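Oduvano Listening Room
Minutes of the members' meeting, 25 February 2023
Place: upstairs room, Vurkthorpe Hall
Minutes written by: Ngan-ling Pan

1. Opening

The meeting was opened at 6:40 p.m. Fourteen members came, and three sent a message that they could not come. The minutes of the previous meeting were read and accepted with one correction: the price of the shelf brackets was written twice, and the second line must be deleted.

2. Money

The balance of the equipment account is 3,000 dollars. From this we have to pay an open invoice of 173 dollars for replacement ear cushions. The members agreed to pay it this week. There was a question if the cushions from Rirkico are good enough, as two pairs became hard after one winter. It was decided to finish the box we already have and then to compare with another supplier. The member for purchases will ask for prices and bring them to the next meeting.

3. Loans of headphones

In the past year we had 609 loans. This is more than the year before, and the desk can be very busy in the first half hour of an evening. Most complaints on the comment cards are about cables. People receive a pair of headphones and must first spend several minutes to get the knots out. One member said that her father gave up and went home without hearing the record he came for.

The discussion was long. Some members would like to change everything to wireless. Others pointed out that the old amplifiers in the listening places have only a socket for a plug, and that charging also needs somebody to remember it. The proposal for wireless was put to a vote and not accepted (four for, nine against, one did not vote). It can be brought again in July when we see the new budget.

4. How the cable should be stored

We then looked for a common way of putting the headphones away. At present every person does it differently. Some wind the cable tightly on the headband, which bends it hard near the ear cup, and some only push everything in the drawer.

The proposal from the repair group is the following. The headphones are laid flat on the table first, with the cable to one side, and the person finds the plug before touching any of the loops. After this the cable is opened with the hands, without pulling on the plug.
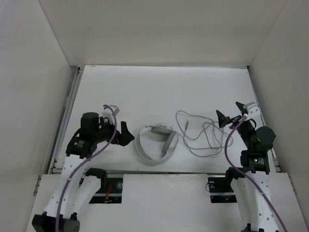

When the cable is free, it is laid in wide loops, each one the size of an open hand, and closed with one cloth strap. The strap should not be tight. The plug stays on the outside so that the next person sees it immediately. The headphones go in the drawer with the cable next to them and never around the headband.

One member asked if the long cables could be made shorter. The repair group answered that it is possible, but the person in the corner seat by the window needs the full length to reach the amplifier. It was agreed to keep all cables as they are.

The proposal was accepted by all present. A short text with the steps will be put inside the lid of each drawer. Ngan-ling Pan will write it, and asks the members to correct her English before it is printed.

5. Straps and labels

Cloth straps will be bought in one color only. A suggestion to use different colors for left and right drawers was discussed and withdrawn. The number label will be moved from the headband to the cable, near the plug, because the glue on the headband becomes sticky in summer.

6. The Tse collection

The records given by the Tse family are now in the back room. They are still in their boxes. The list that came with them says 3,000 titles, but it was typed many years ago and several pages are missing. Two members offered to start with the first shelf and to write down only artist, title and condition. Records with mold must be kept apart from the others. Until the work is finished, nothing from this collection is lent.

7. Other matters

The lamp over the second listening place makes a noise. It will be changed.
The key to the upper cupboard has not been found. Please look in your coats.
It was asked again not to put cups on the amplifiers.

8. Next meeting

The date will be sent by e-mail after the hall has confirmed the room. Points for the agenda should arrive one week before.

The meeting was closed at 8:15 p.m.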